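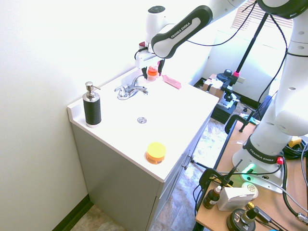
The licensing scheme for holiday lets got through on Tuesday, and I am pleased, though less pleased than I thought I would be back in June when the draft first came out.

For anyone who doesn't live here, the short version goes like this. From next spring, anyone letting a whole house or flat to visitors in the borough will need a licence from the council. It lasts three years. To get one you need a gas certificate, an electrical report, a working fire alarm on every floor and a named person who can get to the property within an hour if something goes wrong. The fee is £2000 for a whole house and less for a flat, depending on bedrooms. Letting a spare room in your own home is left out altogether, which was the right decision and was always going to be.

I went along to the meeting and sat at the back. It started at half past six and the vote was taken a bit after nine. Most of that time went on the fee.

Neusa Queiroz moved the scheme. She has been working on it for longer than she has been a councillor, and it showed, mostly in that she didn't read from notes. Her argument was that a bed and breakfast has had to meet fire rules for decades and pays business rates, and the house next door with a key safe on the wall does neither. She gave the number of whole-property lets the council knows of as 767. She also said the true figure is higher, and that finding out how much higher is one of the reasons for having a licence in the first place.

Eun-seong Maeng spoke against. I don't agree with him but his was the best speech of the evening. He said £2000 is small change to a firm like Clultari, which manages lets all along the front and will just pass it on, and a lot of money to someone who inherited a cottage from an aunt and lets it for eight weeks of the summer. He wanted a sliding fee based on nights let. The officers' answer was that they would have no way of checking the nights. He asked why they couldn't use the booking figures the owners already give to the tax office, and was told the council has no right to see them. That may be true. I would have liked somebody to say whether anyone had asked.

His amendment lost by 4 votes. Closer than I expected.

I have some sympathy with the aunt's cottage. My street has eleven houses I'd call lived in and I don't need to go into the rest, but I know two of the owners on the other side of it and neither of them is rich. One lives abroad for work and means to come back. Under the scheme she pays the same as a company with thirty front doors. You can defend that on the grounds that an inspection costs the same whoever owns the house, and the council did defend it on those grounds, but it leaves a bad taste all the same.

Where I part company with the objectors is on the claim that the scheme will "kill the town". It was said four or five times from the public seats and it was in a good many of the written replies. The consultation drew 3122 of those, a huge number for a place this size. (The one on the bus station got fewer than a hundred.) The officers' summary says most of them were in favour of licensing in some form and a majority were against the fee. I have read the whole summary, all the appendices included, and I think that is a fair account of it. What I couldn't find was a breakdown by address. We don't know how many came from residents, how many from owners who live elsewhere and how many from visitors who had been sent a link by whoever they rented from. The form was run on Pokico, the same system used for parking permits, and it asked for a postcode. So the information exists. I have written to ask for it and will put the reply up on here if I get one.

The visitors were coming long before the apps. They stayed in guest houses, and in caravans up at Jurkow Farm, and with families who moved into the back bedroom for August. Some of those guest houses are flats now. If the licence puts off a few people who were only half interested in letting, then a few houses come back on the market or go to tenants, and the people in them will be here in February buying bread. I can't prove that will happen. The report from the officers was careful to say they can't either, and it quoted two other places where licensing made very little difference to rents.

The part that worries me is enforcement. The scheme pays for two inspectors. Roksolana Vakulenko asked how long it would take two people to visit every property on the list, and the answer was "within the first licence period", so up to three years. She asked what happens to an owner who simply doesn't apply. There is a fine, but the council has to find them first, and the same two inspectors would be doing the finding. I thought she'd vote against after that. She voted for it, on the basis that a review comes back to full council after twelve months with the numbers in it. That review was her addition and I hope she holds them to it.

There is also the matter of Yoon Terrace, which is half in the borough and half over the boundary. The odd numbers will need a licence and the evens won't. When this came up there was some laughing, but if you live at number 9 I don't suppose it's very funny. The officers are going to "liaise with colleagues". I take that to mean nothing will be done before spring.

A few practical points, as people have been asking me in the shop:

Applications open in January. You can apply before you have the electrical report as long as it is booked.

Bookings already taken for next summer can go ahead while your application is being looked at.

If you use an agent, the licence still has to be in the owner's name. Clultari's leaflet says otherwise. The leaflet was printed before the final wording and it's wrong.

The fee can be paid in two halves. This was put in late and isn't in the version of the report on the council website, at least it wasn't this morning.

I've been asked whether I will write something on second home council tax as well. Probably, but that is a separate decision and it doesn't come up until the budget. Jae-hoon Seok sent me a long email about it after my last post, with a table, and I haven't got through it yet.

Comments are open. Please keep to the scheme and leave people's names out of it unless they are councillors.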